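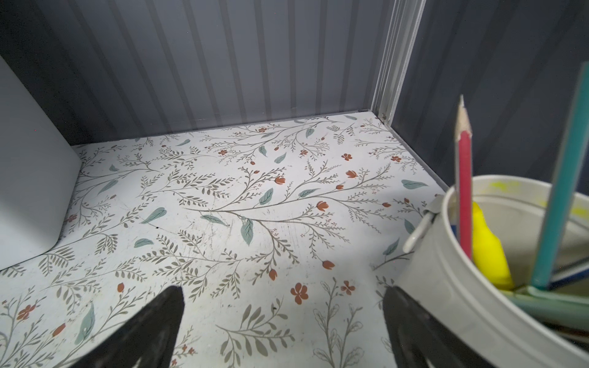

Search the help pages Enter a word or phrase Go

Condensation in a metal storage cabinet used for paper records

Varine Residents' Office

Our office looks after the records of a housing association of 376 homes. Most of the current files are kept indoors in ordinary drawers. Older material, chiefly paid invoices, meeting minutes and inspection reports, was moved last year to a metal storage cabinet in a covered passage behind the office. The passage has a roof and a side wall but is open at one end. It is not heated.

In February a member of staff went to retrieve a box of inspection reports and found the cardboard soft along the bottom edge. The papers inside were limp and slightly wavy but could still be read. There was moisture on the underside of the roof panel and on the inner face of the door. No rain had entered that we could find, and the ground outside the cabinet was dry. The door closes properly.

We would be grateful for advice on the following points. Is the moisture likely to come from outside air, or should we continue to look for a leak? Would a container of moisture absorber be enough, or does the cabinet need vents? We also wish to know whether the affected papers may be returned to their boxes once they feel dry, and whether plastic boxes would be an improvement over cardboard.

The records must be kept for several more years. We do not have space indoors for all of them, although part of the collection could be moved if there is a strong case for doing so. The budget is modest and the landlord's permission is required before holes are drilled in anything.

Hisum Building Services

The conditions described are consistent with condensation. A thin metal panel loses heat quickly on a clear night, and the inner surface becomes colder than the air in the cabinet. Water vapor then settles on it as droplets. The underside of the roof is usually affected first, and the drops run or fall from there. A leak generally leaves a trail from a particular joint, screw or hinge, and it appears after rain whatever the temperature may be.

You can check this with little trouble. Dry the inside thoroughly with a cloth in the middle of the day. Tape a square of clear plastic film to the inner face of the roof panel, sealing all four sides, and leave it for two nights, one of them cold if possible. Droplets on the lower face of the film indicate moisture from the cabinet air. Water trapped between the film and the metal indicates that it is coming through the panel. The same method may be used at the base, where damp sometimes rises if the cabinet stands directly on a slab.

If the result points to condensation, we suggest the following order of work.

Raise the cabinet off the ground if it is not already raised. Pressure-treated battens or rubber feet are adequate. The gap beneath should be open on at least two sides.

Keep the contents away from the metal. Shelving should stand clear of the back and sides by the width of a hand, and no box should rest on the bottom panel. A lining of self-adhesive paper or vinyl makes the bottom easier to wipe down but does not insulate it, and it can conceal water that has found its way beneath. If there is a lining, lift one corner during the yearly check and press it back when the metal has been wiped.

Provide ventilation, one opening low and one high, on opposite sides. Each should be covered with fine mesh and a downward-facing hood. Ask the landlord about this in writing and include a sketch; permission for covered vents is often given readily when the request states the size and position of the holes. Cut edges must be painted the same day, or rust will begin at the bare metal.

Insulate the underside of the roof. Closed-cell foam sheet, cut to fit and glued over the full surface, keeps the warm air from reaching cold metal. Sheet fixed only at the corners does very little, as air passes behind it. This step requires no drilling and may be the best place to begin while you wait for a reply.

A moisture absorber is useful in a closed space. In a vented cabinet it will draw from the outdoor air without end, and the tub must be emptied often. Calcium chloride types turn to liquid as they work. They should never be placed on a shelf above paper.

Clovesero Community Archive

The reply above deals with the cabinet. These notes concern the papers, which in our view are the more pressing matter.

Papers that are limp and wavy but free of spots can normally be saved. Bring them indoors and remove them from the boxes. Discard the boxes. Spread the files in thin layers on clean tables in a room with moving air, and turn them once or twice a day. Do not use a hair dryer or place them on a radiator. A fan pointed at the ceiling is suitable; a fan pointed at the papers is not. Metal clips and staples should come out at this stage where it can be done without tearing, since rust stains cannot be removed by ordinary means.

Paper feels dry to the hand well before it is dry all the way through. Allow some 2 weeks for thick files. When they are ready, place them under a flat board with a light weight if the waviness is a nuisance. It does not affect the use of the record.

Look carefully for gray, green or black specks and for a musty smell. Any file that shows either should be kept apart in a paper folder — not a sealed plastic bag — and handled with gloves and a well-fitting mask. If more than a few files are affected, please consult a document conservator before going further.

On the question of boxes, plastic is a mixed blessing. A lidded plastic box protects against drips, but it also holds in whatever moisture the papers carried when they were packed. We use plastic only for material that has spent a full season indoors. Archival cardboard on a raised shelf is our usual choice, with a sheet of polyester film laid over the top row as a drip cover. The film should hang over the front edge and be open at the sides.

We would urge you to divide the collection. Signed minutes, original agreements and anything with a wet signature should come indoors, even if that means something less important goes out. Paid invoices past the period of legal interest may be ready for disposal, and a written retention schedule will tell you which. Many small offices find that a third of what they store could lawfully be shredded. Please check the rules that apply to your own association before destroying anything.

Finally, place an inexpensive humidity gauge on the middle shelf and write down the reading each time the door is opened. Readings that stay above 60 percent are a sign that the cabinet should not hold paper at all.

Ververidis Storage Users Group

We had the same trouble with ours. Cat litter in an open tray worked for us, changed every month or so. It was cheaper than the absorber tubs. We did not do anything about the roof. Our cabinet holds folding chairs and tablecloths, so it may be different for paper.

Varine Residents' Office

Thank you for these replies. The film test was carried out as described, and the droplets formed on the lower face, so we have stopped looking for a leak. The inspection reports are laid out in the meeting room and none shows specks so far. A letter about vents has gone to the landlord with a sketch. The signed minutes have been moved indoors, and foam sheet for the roof has been ordered.

Related pages
Removing rust marks from painted steel shelves
How long should a housing association keep invoices?
Choosing a humidity gauge for a small store
Writing to a landlord about minor alterations
Mice in a covered passage

Contact us | Terms of use | Copyright the contributors, all rights reserved | Back to top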